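Do marker cubes on hand-held grippers give usable tracking for training data?
Posted 8 February 2018

We record desk tasks with a gripper in each hand. Training loss looks fine but the policy misses handles.
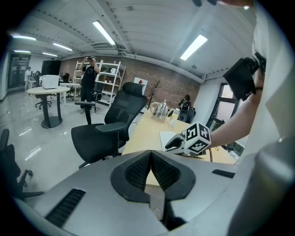
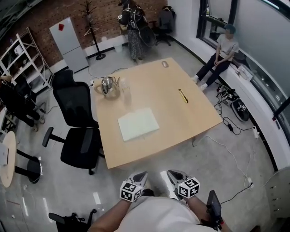
Natalie Haslam
Pose error is my first suspect. We dropped 334 of 3562 clips for it – mostly ones where a cube had turned side-on. With a kettle and an open notebook on the desk, score each object separately.

Fuad Hailu
Try more clips. 400 was too few for us.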